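# About us

We're Corard, a small shop in Cudville that teaches grippers to handle cloth — and I'm the person who ends up writing the web pages.

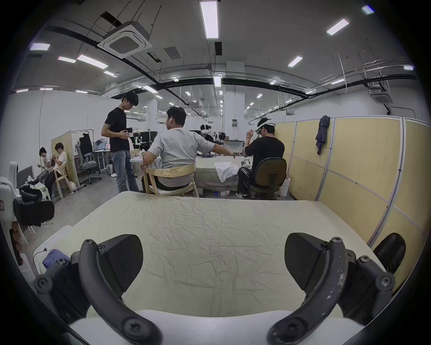 Murdo Rutherford read my first draft of this page and told me I'd left out the bad pad batch, and that any customer worth having would want to hear about it before they heard about our values. Fair enough, Murdo. Out went the values!

So, the pads. Our gripper is called the Nuren. It has two curved fingers with a wedge-shaped pad on the inside of each one, and everything we do depends on those pads meeting the way they should. Shirts, towels, pillowcases, the slippery lining of a cheap jacket (my personal enemy) all get picked up between them. In March we shipped a set of Nurens to Kahsay, a laundry outfit that had been patient with us for longer than we deserved. We'd changed the glue that holds the pad to its backing. It passed our bench test, which at the time was 1,365 closes on a folded cotton sheet, and we were pretty pleased with ourselves.

The glue didn't like heat. Kahsay runs warm linen, fresh out of the dryers, and our bench sheet had been sitting at room temperature the whole time. After 9 days one pad crept sideways on its backing, the fingers closed crooked, and the bare edge of the backing cut the side of an operator's thumb as she was pulling a stuck pillowcase free. She needed 2 stitches. She should never have had her hand in there with the drive still live, and the reason she could is that our stop switch held the fingers closed and left the motor powered. That part was our design, and it was a worse mistake than the glue.

Ibsa Woldemariam drove out that same afternoon and shut down every unit on the floor. We pulled the rest of the batch back too, including the ones that looked perfectly fine. It was an expensive couple of weeks and a pretty quiet office.

What changed:

- Pads are now held by a screw as well as glue.
- The stop switch cuts motor power and lets the fingers go slack, so you can open them by hand.
- The bench test is 3,000 closes, on warm cloth, and the pads get checked for creep along the way.
- If you report a cut, a pinch or a near miss, you get a call back from an engineer.

Kahsay is still a customer, and their operators have tried every version of the switch since then (they hated the first one, it was too stiff with gloves on).

If you have a Nuren with the older switch, please stop using it and write to us. We'll swap it for free, and you don't need the receipt or the box.

Page last updated 11/09/2024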